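Lab visit: hand and controller comparison at Leltance
By Kenza Erraji
August

Leltance opened its test rooms on Friday for the second round of hand trials. I went to see how the Todard five-finger hand compares with the Trasovum two-jaw gripper on the same wrist flange, and whether the Srivastava controller adds enough delay to matter.

The bench runs came first. Each end effector got 49 picks from a fixed tray. The two-jaw unit completed all but 5. The multi-finger hand dropped 17, most of them thin parts lying flat. Changeover was slow, and the connector has to be seated by hand before the controller will enumerate the joints.

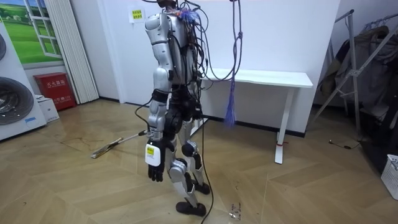

Whole-body work is harder on the hand than bench work. Arm sway adds error at the fingertips, and a long handle loads the wrist in torsion, a case the bench tray never tests. Cable routing also counts. Any slack near the shoulder has to clear the full swing of the arm, and a tether at the hip limits turning in one direction.

Controller delay came out at 86 milliseconds from command to first finger motion. With the two-jaw gripper that is tolerable. With five fingers it shows up as late closure on anything that rolls. Leltance plans to move the finger loop onto the wrist board and repeat the tray test with the same parts.

14 shares | 3 comments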